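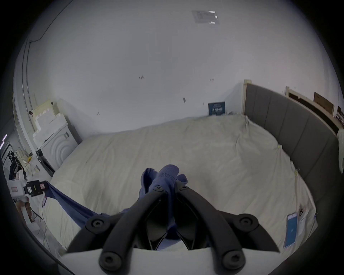 **Cotton sheets and yellowing, please advise**

**kobori_n** wrote:
My cream sheets became yellow near the pillows after one winter. I wash them at 100 degrees Fahrenheit with normal powder. Should I use bleach?

**Isamu Sasaki** wrote:
Please do not use chlorine bleach. Body oil is the usual cause, and chlorine can make it more yellow. I soak mine overnight in oxygen powder, then wash hot.
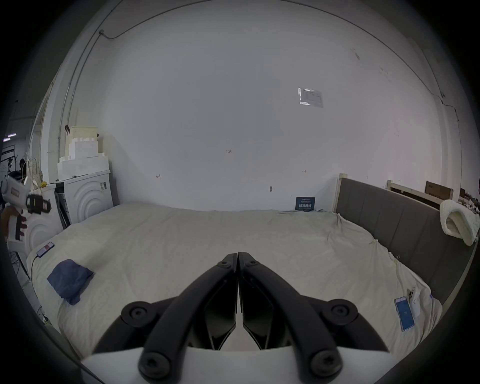
Also skip the fabric softener. It leaves a film on cotton.

**wirnstead48** wrote:
I disagree about the chlorine. I have used a small amount since January and my sheets are fine.

**Isamu Sasaki** wrote:
Are yours pure cotton? With mixed fabric I had a bad result.

**wirnstead48** wrote:
Pure cotton, yes. But mine are white, so maybe it is not the same.

**kobori_n** wrote:
Thank you both. I will try the soaking first, with one pillowcase.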